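Liste : vrac-et-sacs
Objet : Re: Sacs translucides pour les fruits, on passe tous au jaune ?
Date : 08/10/2023

Bonjour à toutes et à tous,

Je réponds dans le texte, avec un peu de retard, au message envoyé par l'équipe Vonine.

> Nous proposons de remplacer les sacs en papier par des sacs
> translucides teintés. On voit le contenu sans ouvrir, le sac
> se replie facilement et se réutilise toute la saison. Lirnent
> peut nous en fournir 400 pour commencer, puis 4000 si le
> groupement suit.

« On voit le contenu sans ouvrir » : je demande à voir, justement. J'ai posé un de ces sacs sur une table claire, avec des fruits dedans, et je l'ai regardé comme le ferait quelqu'un qui prépare les paniers en vitesse. Quelque chose de vert et de rond, oui, on le repère. Pour le reste, j'ai surtout vu une tache tirant vers l'orange, et il a bien fallu que j'ouvre.
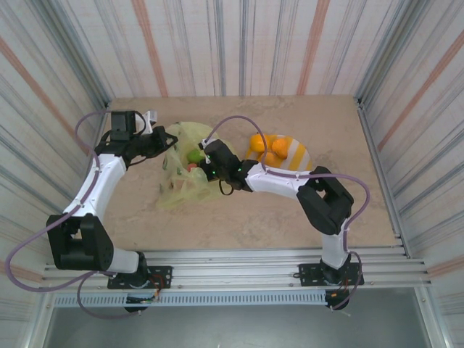 Sur un plastique lisse et bien tendu, l'argument tiendrait peut-être. Mais un sac de fruits à moitié plein ne reste jamais tendu. Il s'affaisse, il fait des plis, et chaque pli ajoute une épaisseur de jaune devant ce qu'on cherche à reconnaître. Pour distinguer deux variétés de pommes là-dedans, je souhaite bon courage à l'équipe du matin.

> La teinte jaune permet aussi de distinguer nos sacs de ceux
> des autres groupements.

Soit. Une étiquette le fait aussi, et elle ne change pas la couleur des fruits. Or la teinte pose un vrai problème : le vert pâle vire au jaunâtre, et on ne sait plus si le fruit est mûr, abîmé ou simplement mal éclairé. Je rappelle qu'en juin (le fil June de l'archive Holloway, message 2647) on avait déjà écarté les filets colorés de Cloltia pour cette raison. Je ne vois pas ce qui a changé depuis. 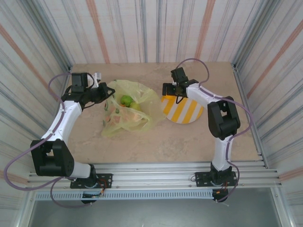 Sac jaune avec une pomme verte et un autre fruit vert pâle ; à droite, l'assiette rayée jaune et blanc.

> Le sac se replie facilement et se réutilise toute la saison.

Se replier, sans doute. Pour la saison entière, j'attends un essai avec de vrais fruits, du transport et un lavage de temps en temps – le message n'en mentionne aucun. Il ne dit pas non plus qui laverait les sacs, ni où on les ferait sécher.

Je propose donc d'en prendre 2 par point de retrait, sans teinte si Lirnent en a, et d'en reparler quand ils auront servi. Tant que ce n'est pas fait, je vote contre la commande de 400, et à plus forte raison contre celle de 4000.

Si quelqu'un a gardé les notes sur les filets, je veux bien qu'elles soient renvoyées sur la liste, je n'arrive plus à ouvrir la pièce jointe.

Bien à vous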